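Getting Marks and Creases Out of a Cotton Tablecloth

Filed under: Kitchen and table linen
Friday, February 23, 2024

A cotton or cotton-blend cloth in daily use will take fruit juice, tea, candle wax and grease in the same week. Most of these marks come out with cold water and washing soda if treated the same day. After a hot wash or a pass with the iron they are much harder to shift, so check the whole cloth before it goes in the machine.

Identify the fibre first. Pull a thread from the hem allowance and burn it over a saucer. Cotton burns quickly, smells of paper and leaves soft grey ash. Polyester melts to a hard bead. Blends do both. The method below is for cotton and for blends with more cotton than polyester. Do not use it on silk or wool.

Fruit juice

Citrus leaves a pale mark that darkens over a few weeks. Tomato and passion fruit show at once. Rinse from the back of the cloth with cold running water so that the stain is pushed out the way it came in. Do not rub, and do not use bar soap, which can set fruit stains. 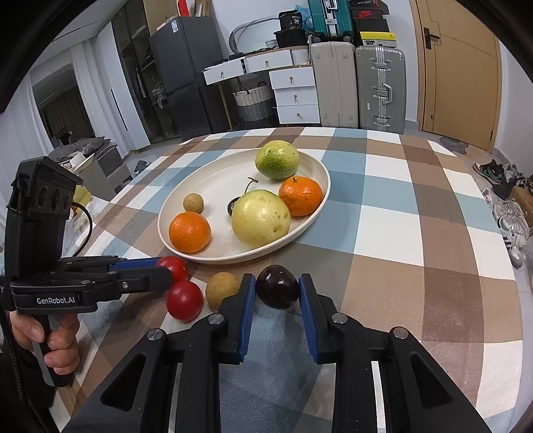 Citrus, tomatoes and passion fruit on a checked cloth.

If colour remains after rinsing:

Dissolve 4 level tablespoons of oxygen bleach powder in 7 litres of water at 40 degrees.
Test a corner of the hem for ten minutes. Dark checks are more likely to run than pale ones.
Soak the whole cloth, fully covered, for two hours. Soaking only the stained part leaves a tide line.
Rinse twice and wash at 40 degrees.

Treasa Kavanagh wrote in to say that she gets the same result with an overnight soak in plain cold water, changed once. On fresh orange juice this worked in our test. On passion fruit it did not.

Tea and coffee

As for fruit, but start with warm water. Old tea rings may need a second soak. Borax is no longer sold for laundry use in the UK; borax substitute is weaker and needs the longer time given on the packet.

Wax and grease

Let wax harden, lift it with the back of a knife, then iron between two sheets of plain kitchen paper on a low setting. Change the paper when it goes transparent. For grease, work in washing-up liquid neat, leave for fifteen minutes and wash as usual.

Stone fruit and cherries

Cherry and plum juice respond to acid. Dab with white vinegar diluted one to one — 500 ml of the mixture will treat a large cloth — then rinse and soak as above. 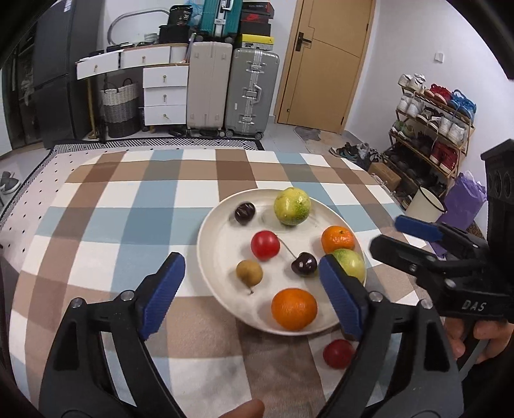

Cherries with citrus on a round plate.

Creases

Fold the cloth in thirds lengthways and roll it on a cardboard tube. A folded cloth wears through along the fold, usually at the hem first. Chalerm Luangrath keeps his on tubes saved from rolls of lining paper, cut to the width of the cupboard, with acid-free tissue between cloth and card.

If ironing is needed, do it while the cloth is still slightly damp, on the wrong side, working from the centre to the hem. Checks pull out of square easily on the bias — press along the lines of the pattern, never across the corners.

Next update in April: napkins and starch.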